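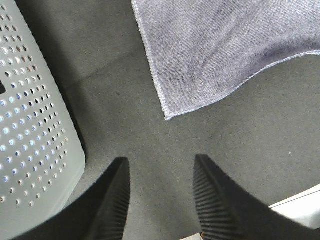

About Us

Mellodum is a supplier of fittings, timber and rigging materials to builders of period ship models. The company was established by two model makers who had found it difficult to obtain blocks and deadeyes in the smaller scales, and who began by turning their own. It now serves individual builders, clubs and a number of small museums from its premises in Sandhu Lane, where all orders are prepared and dispatched.

Our Range

The company's catalogue is arranged in 18 sections, following the usual order of construction. The first sections cover keel and frame stock, planking strip and sheet. Later sections deal with deck fittings, ordnance, masts and spars, blocks, rope and flags. Planking strip is offered in pear, box, lime and walnut. Each bundle is cut from a single board where the length allows, so that colour remains consistent along the hull. Customers who require a close match to an earlier purchase are asked to send an offcut with their order.

Rope is laid on the premises under the Dova name. It is supplied in natural and dark brown, in both right-hand and left-hand lay, and in sizes suitable for everything from ratlines to anchor cable. Dova rope is made from linen and cotton and has not been treated with wax. Builders who prefer a waxed line may apply beeswax before fitting.

Plans and Kits

In addition to loose materials, Mellodum publishes a small series of plans drawn by the company. The Drirnitz series is devoted to trading vessels of the Baltic, a subject which in our view has received less attention than it deserves from the kit trade. Two hulls are available at present, a galliot and a two-masted schooner. Both are offered either as plans alone or as a timber set, with frames cut and marked ready for assembly. The sets do not contain sails or flags, which may be ordered separately.

A further vessel in the series is in preparation. Its sheets will be released once the prototype has been fully rigged, and the company does not accept advance payment for plans that have not been printed.

Standards of Work

Every batch of blocks is inspected under magnification before packing. Sheaves must be central and strop grooves must be clean on both sides. Items which do not meet this standard are sold as seconds at open days and are marked as such. Dimensions given in the catalogue are those of the finished part. Where timber has moved in storage, it is measured again before sale.

Advice to Builders

Enquiries about the choice and use of our materials are welcome and will be answered in writing. Sketches and photographs of work in progress are helpful, particularly where a question concerns the run of planking at the bow or the lead of a particular line. The company is unable to undertake commissions or to complete models begun by others, but can provide a list of professional restorers on request.

Visiting

The showroom is open in the mornings by appointment. Completed models from the Drirnitz series may be viewed, and timber may be selected in person. Visitors wishing to examine the plans at full size should mention this when booking, as the plan table is shared with the drawing office. The premises close for stocktaking in July, and orders received in that month are dispatched in August in the order in which they arrive.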